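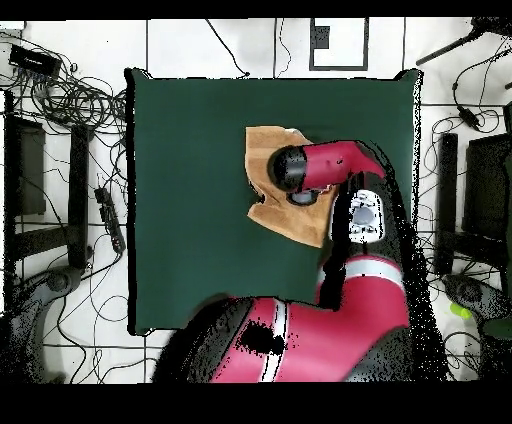

2 min read

I went to the Otcombe robotics club's open day expecting a speech, a banner and a tray of biscuits. I got the biscuits. The rest of the afternoon was spent on the edge of a green mat, watching students ask a red and black arm to deal with a pink hair dryer on a scrap of cardboard.

The club meets in a white-tiled room at the back of the Ultham building, up two flights of stairs that the signs describe as "level access." Inside, cable is the main decorative theme. There are coils of it over by the chairs, and visitors learn to walk like herons.

This year's project is household objects. Each team draws an item from a box and has until November to get the arm to handle it without embarrassing anybody. The hair dryer team felt they had been robbed. The team before them drew a sponge.

I can see their point. A hair dryer is heavy at one end, slippery all over and has a handle that sticks out wherever you least want it. The students explained their approach angles to me with great patience – twice, in my case – and then argued among themselves over whether the nozzle should point left or right at the start of a run. This had clearly been going on for weeks.

The rules are taped to the door. Every run gets 61 seconds, a figure for which I was given 8 separate explanations. Touching the arm ends your turn. So does touching the mat, which caught out one visiting parent and his shoe.

I stayed for 30 minutes of attempts. Some were good. One was very good, and the applause was loud enough to bring someone in from the Zeltberg table next door to ask if we could keep it down.

Parking is free behind the building, but go early. The biscuits were the plain kind.

Contact | © El Khatib Visits & Days Out | Back to top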